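Workshop notebook, Amivville automation laboratory
February – gripper comparison, two-arm bench, entry 109

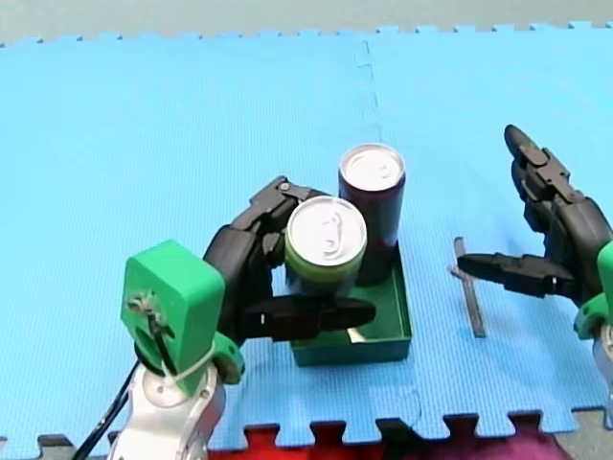
Photograph: L. Ragab / Amivville automation laboratory notebook

Purpose of this entry. To record the second round of trials of the adaptive finger gripper on the two-arm bench, and to set the results beside those obtained with the Ruppert parallel gripper in entry 104. The question put to us by Bonthorpe was a narrow one: can the adaptive gripper pick and place drinks cans in a shallow open box, when a second can is already standing close by, without a change of fingers between products?

Equipment. Both arms carried the black adaptive gripper for the whole of this round. The green housings stayed on both wrists. The controller was the Flarkel unit, firmware unchanged since January. The closing force limit was held at the setting agreed in entry 106 and was not altered between runs. The joint speed limit was lowered for the approach to the box and restored once the can was clear of the rim.

Set-up. The blue foam mat was kept as the work surface. The green box was placed near the middle, within reach of both arms, and its position was taught again before the first run. The left arm was assigned to the cans. The right arm was to wait with its fingers open and take the can only in the handover runs, which are reported separately below. I would ask colleagues to note that the mat gives slightly under the box, and that heights taught on the bare bench cannot be carried over.

Procedure. Each run began with both cans in the box. The left gripper approached the front can from the side, one finger passing behind the can and the other in front, above the box. The gripper was closed, the can was raised, held for a count of five and returned to its place. A run was recorded as good if the can was returned upright and the rear can remained standing. A touch on the rear can was recorded but did not in itself make the run a failure.

Results, single arm. 239 runs were completed with the adaptive gripper. Of these, 226 were good. The remaining 13 divide as follows: eight in which the rear can was knocked over by the upper finger on opening, four in which the front can came down on the rim of the box and tipped, and one in which the controller stopped on a communication fault before the gripper had closed. I have left the last of these in the total, as was done for the Ruppert gripper.

Comparison with the parallel gripper. Entry 104 gives 239 runs with 201 good. The two sets are therefore equal in size, but not equal in every other respect. The parallel gripper was tried with the older wrist plate, and the box was then turned a quarter turn from its present position. The failures were also of a different kind. With the parallel gripper most of them occurred on approach, when the flat fingers would not enter the space between the cans. With the adaptive gripper the approach is good and the difficulty lies in the release. The upper finger straightens as it opens and sweeps outwards further than the drawings from the supplier suggest.

The mean time from start of approach to firm grasp was 900 milliseconds longer with the adaptive gripper. Most of this is the slower closing movement of the fingers. Bonthorpe has stated that time is of secondary interest at this stage, and no attempt was made to shorten it.

Partial opening. In order to deal with the release, a second opening position was written into the controller. The fingers open only far enough to free the can, the arm withdraws, and the full opening follows when the hand is clear. A short series of 20 runs was made with this change and the rear can was not knocked over in any of them. The series is too short to be set against the main figures and should be repeated at full length before anything is reported outside the laboratory.

Handover runs. These were less satisfactory. The left arm raised the can and presented it to the right gripper, which closed on the upper part of the body. Of 30 attempts, 17 ended with the can held by the right gripper and the left gripper withdrawn. In the others the two lower fingers met before the grasp was complete, and the run was stopped by the force limit. The fault is in the presentation angle. The can is offered with the left hand too nearly level, and the lower fingers of both hands then occupy the same height. A rotation of the left wrist before presentation should separate them, although it will bring the cable closer to the end of its travel.

Cabling. The black cable at the left wrist trails across the mat towards the lower left. It was inspected at the start and at run 120 and showed no wear. Should the wrist rotation be adopted, the cable will need a longer loop and a second tie. The present tie on the green housing is not to be moved, as the connector behind it relies on it for support.

Positions and records. The taught positions for this round are stored on the Flarkel unit as program 664. The earlier program has been kept but must not be run with the adaptive grippers fitted – the finger length differs and the approach height is too low. The run log and the force traces are in the shared folder under the entry number. The trace for run 88 is incomplete owing to a full disc and has been marked accordingly.

Outstanding work.
Repeat the partial opening series at full length, with the box position unchanged.
Turn the box a quarter turn and repeat a short single-arm series, to permit a fair comparison with entry 104.
Recalculate the presentation angle for the handover and check it at low speed with no can in the hand.
Ask the supplier for a corrected drawing of the finger sweep.
Fit the longer cable loop before any wrist rotation is attempted.

The adaptive grippers remain on both arms until the repeat series is complete. Colleagues who require the parallel gripper should apply to me in the first instance.

Lahcen Ragab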